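Print this page | E-mail this article
December
By the Pirkulville bench group

4. Lids, Boxes and Other Things We Thought Would Be Easy

I went into this part of the study pretty cocky. We had already gotten the Moltov arm to sort bolts and stack trays, and I figured a plastic food box would take us an afternoon (I had even told the rest of the group we'd be done by lunch!). Three weeks later we were still on lids, and I had started dreaming about them.

The job is simple to say out loud. Take a box with an insert in it, hold it steady, pick up the lid, line it up, press it down. We split it into those steps because the Wetix planner likes short steps, and because it let us see which one was giving us trouble. We ran 800 attempts in all, using the same starting layout each time, and scored an attempt as good only if all four corners were seated.

People do this with both hands, and the two hands have very different jobs. One mostly just hangs on while the other goes off and does the interesting stuff. Figure 3 has the layout we care about, with the box held at its lower left and the lid lying flat to the right of it.
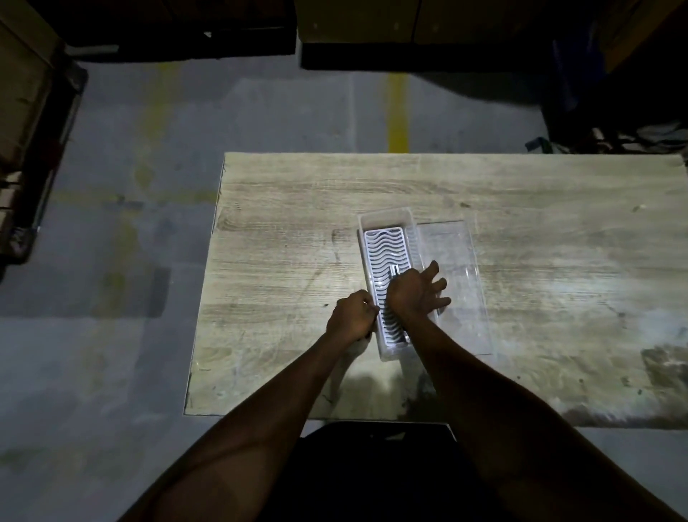

Figure 3. Left hand on the container, right hand over the gap between container and lid.

Rezaei thinks we are making too much of the holding hand and wrote back on our draft that a two-dollar clamp would do the same job, so why spend half the compute on it? Fair point, and we tried it. With the box clamped, the arm got the lid on in 89 percent of attempts. With a second arm doing the holding, it dropped to 54. But a clamp wants the box in the same spot every time, and my kitchen counter has never once worked that way.

Clear plastic was the other headache. The depth camera looks right through a lid and reports the table under it, so the gripper would come down too low and shove the whole thing sideways. Lowering the lights helped a little. Feeling for the rim helped a lot more, though it added about 25 seconds to each attempt, and I can tell you that watching a robot pat a table for that long is not exciting.

So can a machine pack your leftovers yet? On a fixed bench with a clamp, I'd say pretty nearly. In a home, I wouldn't hand it the good containers. We pick the pressing step back up in Section 5, where the corners get their own set of tests.

Last updated: December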